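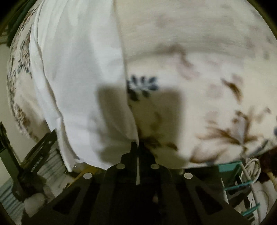
Ticket 840 – Bedding, guest room, Woro building
Status when opened: Recurring. The floral set will not stay the way it is put. I made the bed in the guest room before lunch, went down to sign for a parcel, and came back to find the comforter had slid inside its cover again and settled in one corner like a cat. This is the third ticket on the same bed, so I have spread everything out and started over: the cream print with the brown branches and the blue-gray leaf sprigs, and the plain white cloth lying over one side of it, which has loose threads near a bottom corner and which I would like somebody to look at before it goes through another wash. Priority set to Low by the system. I have changed it to Medium and the system has changed it back.
Opened by: Antonina Shevchuk
Date opened: Sep 27, 2018

Steps already tried by reporter
Shaking it. Shaking it harder. Turning the cover inside out, reaching in for the far corners, grabbing the comforter through them and flipping the whole business right side out, as shown on the card in the linen closet. The card shows a smiling woman doing this in four drawings. It took me eleven minutes and I was not smiling in any of them.

Reply – Trevor MacLeod, Linens
Thanks for the detail. Two questions. Does the comforter bunch at the foot end or the head end? And are the ties inside the cover still attached? The Plullisel covers came with a tie in each corner, but the ones we bought in the second order have them only at the foot, a saving I was not consulted on.

Reply – Antonina Shevchuk
Head end, left side, every time. I went in up to the shoulder and found two ties, both at the foot. One was knotted to itself. I don't know who did that or what they hoped would happen.

Reply – Trevor MacLeod
Second order, then. What size is on the comforter label? It should match the cover.

Reply – Antonina Shevchuk
The comforter label has been washed to a clean white rectangle. I can report that it is very soft. I put the comforter flat on top of the cover and the cover wins by a hand's width on both long sides. It has room in there to go for a walk.

Reply – Trevor MacLeod
That would do it. What you have is a twin comforter in a full cover. The full comforter is most likely in room 74, inside a twin cover, where somebody will have described it as "nice and puffy."

Reply – Antonina Shevchuk
Went to 74. The guest there is very pleased with the bed and calls it the fluffiest she has ever slept in. I have not told her it is an error. She leaves tomorrow and I can wait.

Internal note – Trevor MacLeod
Checked the shelf list. Comforters are sorted by size, covers are sorted by color. This made sense to the person who set it up, who was me. Moving the covers to size order and putting the prints at the front. I'll also sew ties on at the head end of the second-order covers, starting with this one. Cotton tape is on the Hosari account, 70 yards to the roll, so if it bunches after this it won't be for lack of tape.

Reply – Antonina Shevchuk
Good. And the threads on the white one? They were in my first message, between the cat and the complaint about priority.

Reply – Trevor MacLeod
Sorry, read past it. Don't pull them. If it's only the overlock on the hem, snip them close and send it down in the mending bag. If the hem itself has opened, same bag, but pin a note on it. Vakulenko does the laundry pickup for that floor and their machines will turn a one-inch gap into a sleeve.

Reply – Antonina Shevchuk
Snipped and bagged, with a note either way. The note says "look at the corner."

Update – Antonina Shevchuk
Swap done. 74 has the twin comforter, the guest room has the full, and the floral cover has ties at all four corners. Put on by the card method. Six minutes, one remark. I sat on it, got up, pulled it about by the edges and left it overnight. This morning the corners were where I had tied them. There is a small lump near the foot that turned out to be a sock, not one of ours.

Reply – Trevor MacLeod
Wonderful. Closing as resolved. Sock to lost property, please.

System message
Ticket 840 closed. Category: Electrical.

Reply – Antonina Shevchuk
Reopening to change the category.

Reply – Trevor MacLeod
Please don't. It sends a page to the electrician. See ticket 700.

System message
Ticket 840 reopened. Assigned to: Electrical, on call. Priority: High.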